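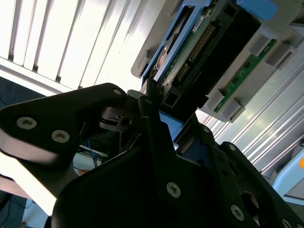
I've sat through a lot of town council meetings in Stadolgate, and the one in February ran until a quarter past ten at night, which is a long time to spend on a folding chair over a small business relief fund. I brought a sandwich. I should have brought two!

What they were voting on was a package of grants, up to $500 a month for shops that lost trade while the Zuvwood bridge was closed. It sounds simple, and everybody in the room (me included) figured it would pass before the coffee went cold. Then Katsuhiko Chiba asked who counted as a shop. Did a barber? Did a woman selling pies out of her garage on Saturday? Off we went.

By my notes there were 19 amendments. One would have left out any place that opened after the closure, and that got a groan from the back rows, where the Cosora Street people always sit. Another cut the application from ten pages to two, and I could have hugged whoever wrote it.
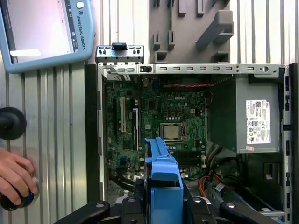 Rawiri Kereama told me afterward that two pages was still one too many, and that the money ought to have gone out last fall, when rents on Cosora Street first started slipping. Hard to argue with that. I filled in the old form once for my sister and had to lie down.

The vote was six to three in the end. The town has 240 businesses on its list, and checks go out in the order the forms come in, so the line outside the clerk's window the next morning went clear past the Yoshida bakery. I joined it for a while, mostly for the gossip, and came home with a bag of rolls.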